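Laser hair removal: booking your winter course

Posted 12/26/25

The quiet weeks after Christmas are when we start most of our laser hair removal courses, and the diary for the new year is now open at both clinics. If you want to be finished before the summer, this is a sensible time to begin. Skin that has not seen the sun for a few months is easier to treat, and you will not have to plan the sessions round a holiday.

Most people need a course of treatments, as the laser only works on hair that is actively growing. On the body we usually leave several weeks between visits, and a little less on the face. Lacey Bainbridge, who runs the laser room at Skorell, will set your dates at the consultation and change them if your regrowth is slow. Dark, coarse hair responds best. Blonde, grey and red hair does not respond well, and we will tell you so before you pay for anything. Electrolysis may suit you better, and Chelsea Birkett can talk you through that on the same visit.

A patch test is needed before your first session, even if you have had laser somewhere else. It takes 10 minutes. We do a small area, note the setting and ask you to keep an eye on it at home. If you have started a new medicine, used fake tan or had a peel since your last visit, please ring before you come in - we may need to test again or move your date. 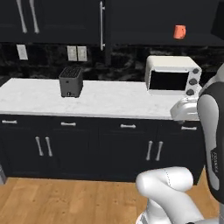 Shave the area the day before. Please do not wax, pluck or thread during the course, as this takes away the root the laser is aimed at. Leave off deodorant, perfume and body lotion on the day if they would go on the treated skin. Loose cotton clothing is best for the journey home, particularly after legs or bikini line.

Some redness and slight swelling round the follicles is normal and tends to settle within a day or two. A cool compress helps. Keep away from hot baths, saunas and the gym for the first couple of days, and wear sunscreen on any treated skin that is exposed - factor 50 is what we ask for, winter included. If you notice blistering or a change in skin colour, call the clinic and ask for Sandra Rudd, our nurse.

A few changes to note. Since November, underarm and lower leg appointments can be booked together in one slot. Courses paid for in full come with 5 per cent off. We do not treat anyone under 16, and we do not offer laser during pregnancy, though an unfinished course can be put on hold and picked up later at no charge.

Evening appointments with Dario Lombardi are filling first, so have a second choice ready when you ring. Consultations are free and can be booked at the desk or by phone.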